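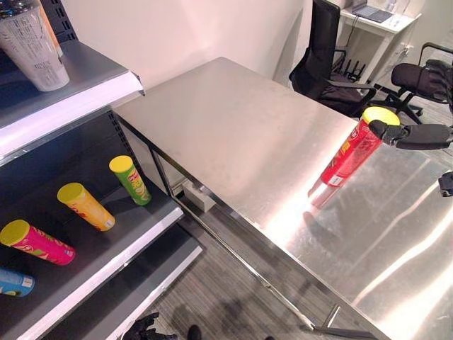 Visits > Robotics > Hendov hand and gripper day

Last updated: June

Saturday, by our visits correspondent

Hendov runs its hand and gripper day once a year in the same building where it does its bench work. I went because we are due to replace the end effectors on our two picking cells and I wanted to see a few hands on the same task before asking for quotes. Doors opened at 9.30. There was coffee, a sign-in sheet and very little in the way of a welcome talk, which suited me.

The ground floor was mostly suppliers' tables with leaflets. I spent half an hour there and took one useful thing away, a spare parts list for the Ernon hand with prices on it. A replacement finger is £733 fitted, or less if you do it yourself and send the old one back. Nobody else had prices out.

The comparison was upstairs. The task was shop goods: take a crisp tube from a shelf or table, lift it, hold it and put it back somewhere else. That sounds easy. A tube is light, the wall is card and dents if you squeeze it, and the plastic lid is a slightly different width from the body, so a hand that closes at the wrong height gets an uneven hold. Standing tubes and tubes lying on their sides need quite different approaches. The lying ones were what I had come for, as most of our stock arrives that way.

Two hands were being shown, the Ernon and the Porkidel. Both have jointed fingers. The Ernon closes all its fingers together from one motor and lets them stop one by one as they meet the object. The Porkidel drives each finger separately and has a sensor in each fingertip. On paper the Porkidel should win easily, and it costs a good deal more.
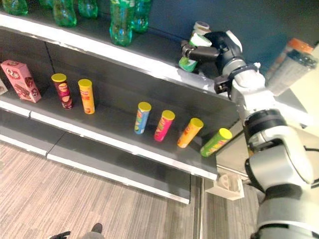
Lifting a can at the shelf unit, with more tubes standing on the shelf below.

What I saw was closer than that. On upright tubes with space around them there was little between the two. The Ernon was quicker to close and the operators seemed happier leaving it alone. Where tubes stood near each other it tended to nudge the neighbour on the way in, as the fingers open wide and there is no setting for a half-open start. The Porkidel could go in with its fingers nearly closed and open them at the last moment. It took longer, and on one attempt it stopped altogether with a fault on the thumb and had to be restarted from the controller.

On tubes lying flat the Porkidel was better. It picked up near the middle and kept the tube level. The Ernon tended to roll the tube before it got hold of it. One of the operators told me this depends a lot on the fingertip covers and that a softer set is on the way. I would want to try those before ruling it out.

The steel table was harder on the cameras than on the hands. Polished metal throws back the lights and reflects whatever is held over it, and the depth picture suffers. Hendov's answer was the Tomar controller, which takes two camera views and ignores any depth point the two don't agree on. It worked well enough while I watched, though there was a delay before each grasp that I would put at roughly 7 seconds. We could not live with that on a line. I was told most of it is the planner and that it can be turned down.

I asked how many grasps had been logged on this task so far. The answer was 2,858, across both hands, with the failures kept in. They would not give me the split, but said a summary will be sent to everyone who signed in.

Other notes, mainly for our own use:

The Ernon runs on 24 volts and will go on our existing wrist plates with an adaptor. The Porkidel needs its own supply and a thicker cable, and the cable has to be led along the arm with care.

Both can be run from the Tomar. Only the Ernon can be run from our present controller.

Spares for the Porkidel come from abroad. I could not get a delivery time.

Parking is at the back and was full by ten. Lunch was sandwiches.

I have asked for an Ernon on loan with the softer fingertips, and for a second visit to see the Porkidel on bags and pouches, which were not part of the day.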